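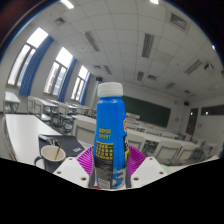 Blue bottle, white cap, both fingers closed. Classroom, daylight.

The task sheet gave the job as Bottle, Lift, Place, and allowed nine seconds for it. Nidia Puma had been taking eleven.

"You're pausing at the grasp," said Socorro Cáceres. She sat at the laptop two desks away with the session log open. "The jaw closes, then there's a second and a half of nothing."

"I'm checking that it's seated."

"Check it with your wrist. Start the lift and you'll know."

Nidia opened the gripper, set the bottle down, and went back to the start position. The start position was a hand's width above the table edge, tool level, fingers open. She pressed the record button with her thumb and waited for the tone. Reach, close, lift, carry, lower, release, retreat. Second tone.

"Ten point four," said Socorro.

The contract was with Drenbridge, who wanted demonstrations of everyday handling in rooms that had not been built for the purpose. The hand-held tool was a Vurkel, second revision, with soft ribbed fingers and a trigger that needed more force than it should. The arm that would eventually run the policy was in another city. It had the same fingers on it. Neither woman had seen it move except in a clip that lasted less than a minute.

Demonstration 101 was rejected for a bumped mug. The mug had not tipped, but the left finger had touched it during the retreat, and the instructions were clear that contact with any object other than the target ended the take. Socorro marked it C for contact. There was a longer list of letters: S for slip, H for hesitation, O for occlusion. Nidia had collected most of them in October, when she was new. She still had a steady rate of H.

"What happens to the ones you mark?" she asked.

"They go in a separate folder."

"And then?"

"Ma reads them. The first time they delivered a set, they deleted the rejects. Ma asked for them back."

Ma was the engineer at Drenbridge. Ma wrote messages of one line and did not use greetings. The message that morning had been: Grasp height too uniform, vary by 2 cm. So Nidia varied it. She took the bottle just below the shoulder, then at the middle, then low, where the finger tips nearly brushed the table. The low grasps were the worst. The bottle wanted to lean away from the palm, and the wrist had to come back to hold it upright. She corrected for this without deciding to, and the correction went into the recording with everything else.

By three o'clock the count was 181. The daylight had moved off the near desks. Socorro noted the change in the lighting field and drank from a flask. She had run a Ploltwood rig before this, the kind with two master arms on a bench and a screen, and the operator seated. She preferred it for precision work. For bottles, she said, a rig was slow, and people drove it as if the thing at the other end was made of glass.

"Did you ever see one of yours play back?" said Nidia. "On the robot, I mean."

"Once. Folding a towel. I had a habit of tapping the corner down after the second fold. Two taps. I didn't know I did it."

"And the robot did it?"

"Every time. On a towel, on a shirt. They put it on a table with no towel, and it went through the motion and tapped the table." She typed something. "They asked me to record another 432 without the tap. It took a week. I had to sit on my left hand between takes."

Nidia looked at her own hand on the trigger.

"What do I do?" she said.

"You pause."

"Besides that."

Socorro scrolled back through the afternoon. She played three takes side by side, then three more, and turned the screen so that Nidia could see. In each one the bottle came down on the mark, the fingers opened, and before the retreat the tool dipped – a few millimeters, no more – and rose again. It was in the takes from the morning as well.

"That's a nod," said Socorro.

Nidia watched it again. Her mother did it at the market when she put down a bag that belonged to somebody else. Her grandmother had done it with plates.

"Is there a letter for it?"

"No."

"Do we have to redo them?"

Socorro opened the message window and wrote that the operator showed a small consistent vertical motion after release, present in all accepted takes, no contact, no effect on placement. She attached two of the takes and sent it. They waited. Nidia rested the tool on her knee and rubbed the inside of her thumb, where the trigger had left a groove.

The reply came at ten past three.

Seen it. Keep.

Socorro read it twice and closed the window. She reset the counter for the next block and wrote the new grasp height on the sheet.

"Low again," she said. "And don't pause."

Nidia lifted the tool to the start position, pressed the button, and waited for the tone.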